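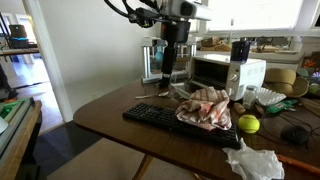 Black keyboard with a striped cloth over one end, and the white toaster oven behind.

I'd been meaning to get to the Hornard open day for years and always managed to be somewhere else in April. Hornard, if you don't know it, is the old linen mill on the river road, four storeys of brick with a clock that stopped long before I moved here. They still weave in the back sheds (tea towels mostly, and some lovely heavy aprons) and once a year they let the rest of us in to have a nose about.

I went with my neighbour Olga Marinho, who has a proper loom at home and knew far more than I did. We got the 18 bus from outside the library, which drops you right by the gates, and we were in by half past ten. Tickets were £4 and that included a cup of tea, so no complaints there!

The first stop was the warping room. I had never given a thought to how the long threads get onto a loom, and now I can't stop thinking about it. There's a great slatted drum, taller than me, and behind it a rack holding 246 bobbins, every one feeding a thread to the same place. If one snaps, the whole thing has to stop while somebody finds the end and ties it back in. Our guide, Chidubem Aliyu, showed us the knot. He did it one-handed in less time than it takes to sneeze. Then he did it slowly, and I still couldn't follow it. Olga could, and was rather smug about it all the way down the stairs.

Then the weaving shed, and oh, the noise. They hand you foam earplugs at the door and you do need them. Only three looms were going and I could feel it in my teeth. They were weaving a wide cream cloth with a blue border for a hotel, and you could stand close enough to see it creep forward. I could have stayed there all morning, but they move you along in groups.

Upstairs is the pattern store, which was my favourite. It's all ledgers with little squares of cloth pasted in, going back to the mill's early days, and each one has a number and a name in brown ink. Number 539 is called Uzor and it's a red and grey check I would happily have as curtains. Some of the pages have notes in the margins, mostly grumbles about dye. You aren't allowed to touch, quite rightly, but they turn the pages for you if you ask nicely.

The shop was a bit of a scrum. The seconds bin had been picked clean by the time we reached it - go there first if you're after a bargain - and I paid full price for two tea towels and a bread bag. No regrets, the bread bag is a beauty.

Lunch was soup and a roll in the yard. The soup was leek and needed salt. There aren't many seats, so take a cushion and bag a spot on the wall. The top floor is stairs only as well, which is worth knowing if your knees are like mine.

We caught the ten past two home, and Olga drew me the knot on the back of her ticket.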